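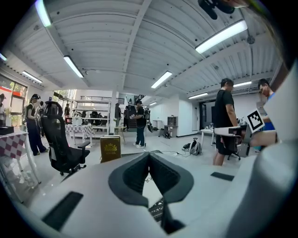
15 de noviembre. Compras y presupuesto, pinzas de mano

Revisado con Mwangi Mugo lo que hay en sala y lo que falta antes de pedir nada. La pinza de carcasa clara con boca en V y acolchado negro es la referencia para comparar ofertas.

Ofertas recibidas:
Meda: pinza completa, entrega en 22 días. Incluye un juego de almohadillas. No incluye cableado.
Hetness: solo carcasa y mordaza. Electrónica aparte, sin precio cerrado. Pedir desglose.
Escobedo: no fabrica pinzas. Cotiza tarjetas con marcador cuadrado blanco y negro, 40 unidades por lote, impresión mate sobre soporte rígido.

Propuesta: dos pinzas Meda y un lote de tarjetas Escobedo. Hetness queda como alternativa para repuestos si el desglose llega antes del cierre.

Puesto de trabajo. Las mesas con mantel de cuadros rojos y blancos pasan a la lista de sustitución. El estampado no conviene como fondo para calibrar; tablero gris mate, sin brillo. Los tubos fluorescentes del techo se mantienen. Difusores: pedir precio, no cargar todavía.

Cables por el suelo: canaleta con tapa, partida de material menor. Falta medir el recorrido hasta el centro de la sala.

Cargo: proyecto Gesanari, partida de equipos. La canaleta y las tarjetas van a fungible. Lo que no entre ahora pasa a la revisión de febrero.

Pendiente:
Mwangi: confirmar con Meda si las almohadillas se venden sueltas y la referencia exacta.
Yo: medir el recorrido de canaleta y las mesas.
Sin decidir: segundo juego de baterías. Depende de la autonomía que declare Meda por escrito.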